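Notes Toward a House Rule on Ready Positions

Posted in January, under Working Practice

In the last entry I set out the way our site records changes to a work cell. Several readers wrote to ask about the step before that one, namely what a two-armed machine should be doing when it has been given nothing to do. I have been responsible for the written rules on our floor for three years, and this is the part of the document that has been revised most often. I offer the current text and the thinking behind it for the use of anyone drafting their own.

Our earliest version was inherited from the Drenach line, where the machines were fixed arms inside a fence. It contained a single sentence on the subject: the arm shall return to home at the end of each cycle. That sentence served well enough for a fixed arm. It does not serve a machine with two hands and several positions that operators all call "home" in conversation. When we collected the names in use on the floor, we found 13 of them, and some described the same position. The first task was therefore one of vocabulary.
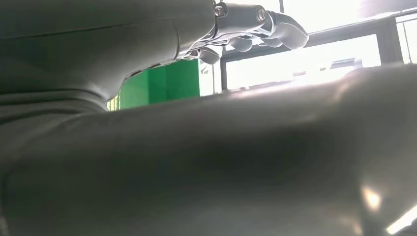

The rule now recognizes three positions only. Rest is the position in which the machine may be left with the drives off. Ready is the position from which work may begin. Hold is any other position in which the machine has been stopped on purpose, and it must be entered in the shift log with a time and a name. Operators are asked to use these words aloud when working in pairs, and to use no others. A request to "park it" is to be answered with a question.

Section 2 deals with space. The person starting the machine must walk the full reach of both arms before giving the start command, including the side that faces away from the task. Our previous wording spoke of "the work area," and most people read that as the table. An elbow does not stay over the table. The reach is now marked on the cell drawing, a copy of which is kept at the control station, and the walk is made with that drawing in hand for the first start of every shift.

Windows were added to the section at the request of Ming-te Au, whose review of our draft was the most thorough we received. Strong daylight changes what a camera can make out, and it changes across the day. The rule requires that any check of camera views be repeated in the light in which the work will be done. A view approved at seven in the morning is not thereby approved for noon.

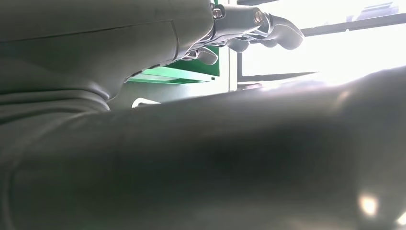 Gripper and arm against the window, with strong light from behind.

Section 3 covers fingers and coverings. Before the first cycle, each finger is inspected for loose fasteners and for material caught in the joints. Soft coverings and sleeves are inspected for tears and for folds that could catch. The inspection is made with the drives off, by hand and by eye, and it is signed. I am aware that some sites permit this check to be made from the camera view alone. We do not. A view from the wrist shows one side of the hand, and the signature is meant to cover all of it.

There was considerable discussion over whether the palm should face up or down when an arm is stopped away from its task. The Poltard guide, from which we borrowed much of our layout, is silent on the question. Our draft required the palm to face down in every case. I circulated that draft in the autumn and invited objections. 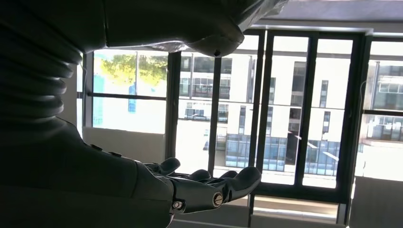
Heiðrún Þorgeirsson wrote back that a single direction for every case would be followed for a week and then ignored. Her objection was that the palm matters a good deal less than the grip, and that the rule ought to say first whether the hand may be holding anything when it stops. She proposed that a hand in Rest must be open and empty, that a hand in Ready must be open, and that a hand in Hold may be closed only if the log says what is in it. "Write down what is in the hand," she added, "and let the palm look where it likes."

We adopted her wording nearly in full. The last clause was left out of the published text, with some regret on my part.

Section 4 applies the same vocabulary to packing and weighing tasks, where the machine works beside a table and a belt. Three points deserve mention.

The belt is to be treated as moving unless it has been locked out. A belt that is standing still and has not been locked is a moving belt for the purposes of the rule, and a person may not lean across it.

The scale is to be cleared and zeroed before a run, and again after any stop in which a person has touched the table. Bagged goods are awkward in this respect. A loose bag can hang over the edge of a tray and rest on the body of the scale, and the reading is then worth very little. Operators are instructed to look at the bag as well as the number. 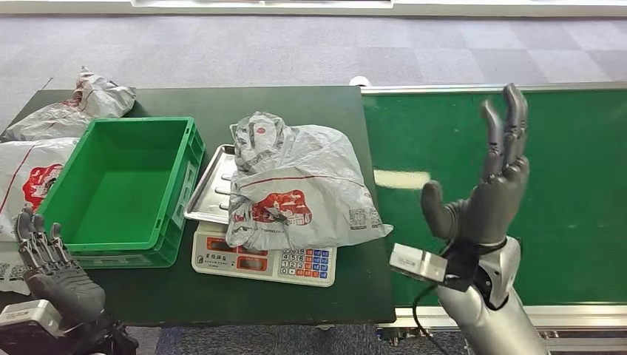

Crates are to be placed inside the marked reach of the hand that will fill them, and never where one arm must cross the other to get there. Where the layout makes crossing unavoidable, the cell drawing is to be changed and approved before the task is run. This has caused some delay, and I have been asked more than once to relax it. I have declined for the present.

The shift log for the past period contains 3,826 entries, and I have now read all of them. The greater part are in order. Where they fall short, the usual fault is a Hold with a time and no name, and the form has been altered so that the name comes first. Colleagues at Steditz use a printed card for the same purpose and have kindly sent me a copy. I intend to compare the two forms once ours has been in use a little longer.

The question of handover between shifts remains open. The Chung cell has its own practice, in which the outgoing operator returns the machine to Rest in the presence of the incoming one, and both sign. It is slower than ours and I am inclined to think it is better. A draft of Section 5 on that basis is in preparation, and comments may be sent to me by the usual route before it is circulated.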